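July, 6:40 am

Up before the alarm again. Coffee, then more coffee. Writing this at the kitchen counter because the big table is off limits until I deal with it, which I said yesterday and the day before.

Okay. Where things are. Lease on the workroom is up in 12 days. Jae-hoon wants everything wiped, boxed and out a couple days early so we're not carrying stuff down the stairs at midnight like when we left Gresholm. He's right. I hate that he's right. My knee still clicks from Gresholm.

Done so far: both shelves by the door. The drawer of dead pens. The closet, mostly, except the top shelf which I can't reach and am pretending isn't there. Five bags to the thrift store, one bag straight back home with me (the blue blanket, I weakend).

Not done: floor. Window. Walls where the posters were. The table. The table the table the table.

Leire called last night while I was eating cereal for dinner. She'll take the table for her place in Zavstead if it comes clean. "If it comes clean" said in that voice. She wants it for cutting fabric so no sticky anything, no grit, nothing that'll snag. Told her sure, no problem, it's a good table. Then lay in bed thinking about tape.

So went over there late, after ten, just to get a start. Got out the spray bottle. Stood there.
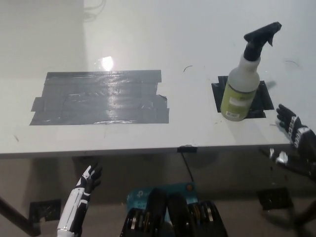

*The table, as of last night. Gray tape on the left, black under the bottle. Hair or fiber courtesy of who knows.*

Told Leire about the tape. She wrote back "how old is the tape" and I had to think. The gray went down our first winter, so that's years. The black one I have no memory of at all. Jae-hoon says it was me. I say it was him. Neither of us will ever know.

The gray is the one that worries me. So many strips, all laid side by side and overlapping, and wrinkly on top. Whoever did it (me) did not trim one single end. Black one is a small square, that's five minutes, surely.

Plan for tonight, writing it down so I do it:

- hair dryer from home – low heat, go strip by strip
- old Corkus card to scrape with, NOT the metal scraper, remember the desk
- rags, the real ones, not paper towel
- wipe the whole top after, there's a few specks plus the hairs or threads or whatever they are
- cable at the front edge. unclip it, coil it, label it
- cables up at the wall too, ask J which are ours

Some scuffs on it. Told Leire those are staying, it's a work table, it worked. She's fine with scuffs. She said her own kitchen floor is 94 percent scuff so who is she to talk.

Money. She offered 30 dollars. I said take it for free and she got huffy, so now it's 30 dollars and she's bringing dinner from Chae on moving day. The noodles, the wide ones. I'd have given her the chairs too for those noodles. Don't tell her that.

Bit sad about it, a little. Didn't expect to be. Got my elbows on that thing most days since we moved in. Wrapped all of my sister's wedding favors on it. Did taxes on it, cried on it a bit (taxes). It's just a big white table and it shows every crumb and the light bounces off it right into your eyes in the afternoon, and I'm going to miss having somewhere to spread stuff out. The one at home barely holds two plates.

Anyway. No time for that.

Call the landlord about the window latch. Boxes – Jae-hoon says he has some, he always says he has some, then it's three shoeboxes. Pick up milk. Return the drill to his brother before we forget whose it is.

7:15 already?? Haven't showered. Hair dryer in bag NOW or I'll forget it.

Later, 11 pm, in bed. Forgot the hair dryer.

Did the closet top shelf instead, standing on a chair. One lampshade, a box of picture hooks, somebody's left glove. Tape tommorow.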